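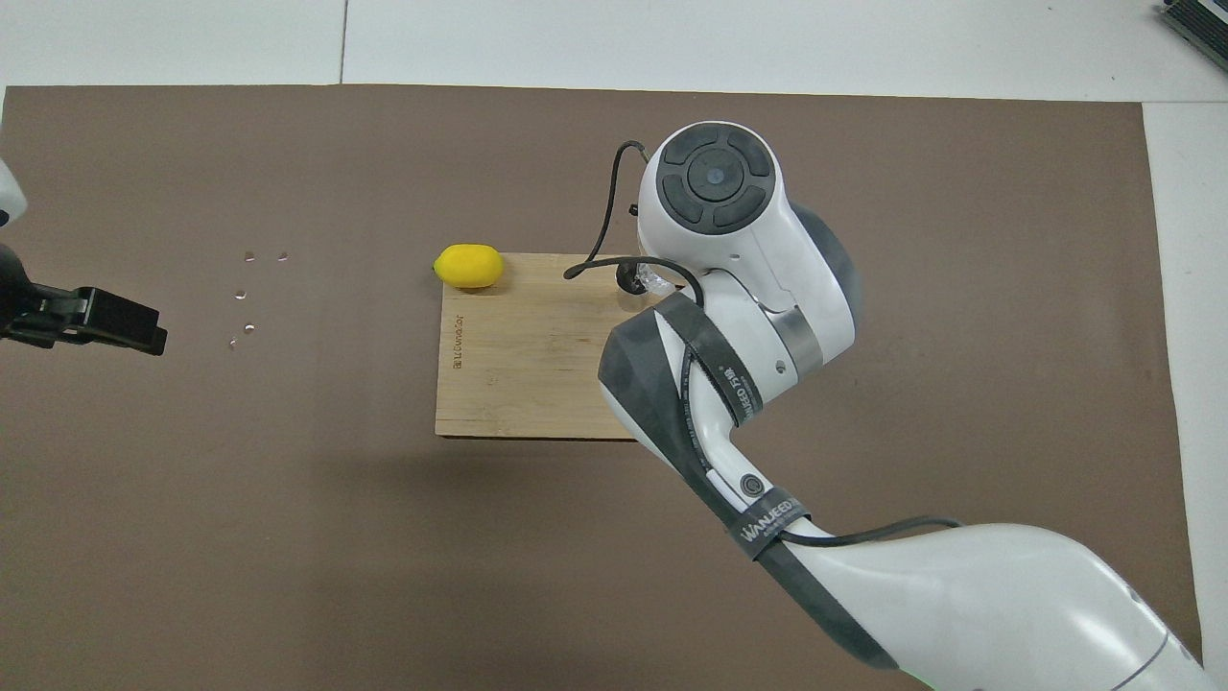
Figure 2. The two-arm station during a tabletop task, with a lemon and a bamboo cutting board on the brown mat.

3.2 Planning the equipment budget

When we first sat down to plan the kitchen station at Galedgate, we did what I suspect most small labs do, and we began with the arms. The arms are the big number on the page, after all, and it is very easy to spend a whole afternoon comparing reach and payload and then fill in everything else with a single line marked "accessories." Our first budget, drawn up in October, had exactly such a line. By the time we closed the books on the purchase phase we had split it into 27 separate entries, and we would gently encourage any reader in the same position to do the splitting before asking for quotes.

We received full quotes from two suppliers, Darier and Olteo. The Darier quote was lower for the arms themselves but left mounting, cabling and spare fingers to be priced later, while Olteo folded most of these into one package and charged separately for shipping and for a day of setup on site. Once we had put the two side by side in the same format (and this took a good deal of friendly back and forth with both sales desks!), the difference came to some 5 percent of the total, and we chose between them on delivery time.

The small things deserve a word of their own. Cable runs along the outside of an arm have to be held close to the shell, and as Figure 2 shows, printed black straps can be wrapped around the links. We budget straps and connectors as consumables, with a yearly allowance of their own, and we treat cables the same way. A cable needs enough slack to follow the wrist through its full range, so we now order every length one size longer than the drawing calls for.

Task objects come under a third heading. The cutting board and the table mat are ordinary household goods, bought at retail prices and replaced when they wear, and the produce is a weekly grocery expense – a modest one, but our purchasing office had no category for lemons, and it took three emails to settle where they belonged. We set aside 5 percent of the running budget for objects of this sort and have stayed comfortably inside it.

Finally, we hold back 10 percent of the purchase price as a reserve for repairs in the first year. The cost model we used for the later years is the Mathur worksheet, which spreads gripper wear over hours of operation and suited our irregular schedule better than a flat annual figure. The version described in this section was frozen in May 2019, and the prices in Table 4 are the ones we had in hand at that point, before tax and before the discount on the second arm.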